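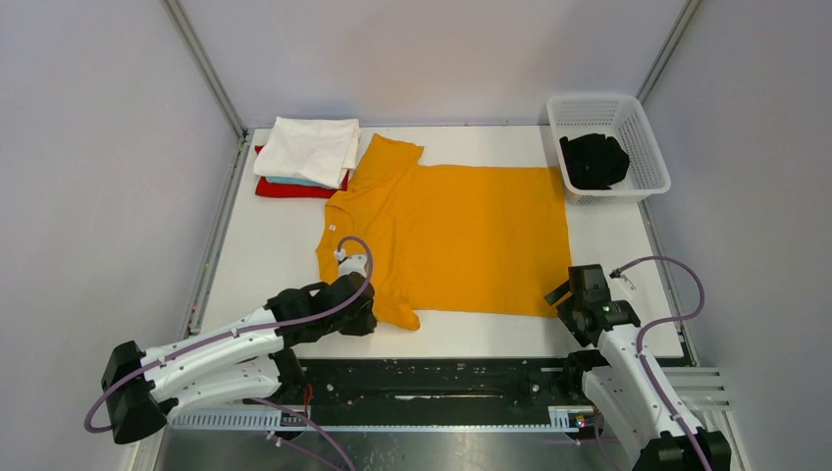 4. Mise en service du moulin à sel Kofler 704

À lire avant le premier remplissage. Sel sec uniquement, pas de sel gris humide, ça colle.

1. Sortir la trémie, retirer le film et la cale de transport (languette noire, tirer vers le bas).
2. Rincer la trémie à l'eau claire. Séchage complet, une nuit si possible.
3. Remettre la trémie, un quart de tour à droite. Clic.
4. Régler la molette sur 16 pour du gros sel, plus bas pour du fin. Ne jamais forcer la molette à l'arrêt.
5. Verser le sel jusqu'au trait. Pas au dessus.
6. Brancher, interrupteur sur I. Laisser tourner à vide quelques secondes puis ouvrir la trappe.
7. Jeter la première poignée moulue.

Attention : couper le courant avant de mettre la main dans la trémie. Les meules continue de tourner un instant après l'arrêt.

Note : sel de table iodé ou avec anti-agglomérant, ok. Mélanges aux herbes Clatetti, ok aussi mais nettoyer les meules derrière. Pas de poivre, pas de sucre.

Entretien. Brosse sèche après chaque lot, jamais d'éponge sur les meules. Changement des meules tous les 2 000 kg, réf. 363, à commander chez Burnby ou au dépôt de Grisstead. Joint fourni avec.

Si le voyant clignote rouge : bourrage. Couper, vider, brosser, reprendre à l'étape 3. S'il clignotte encore, voir section 7.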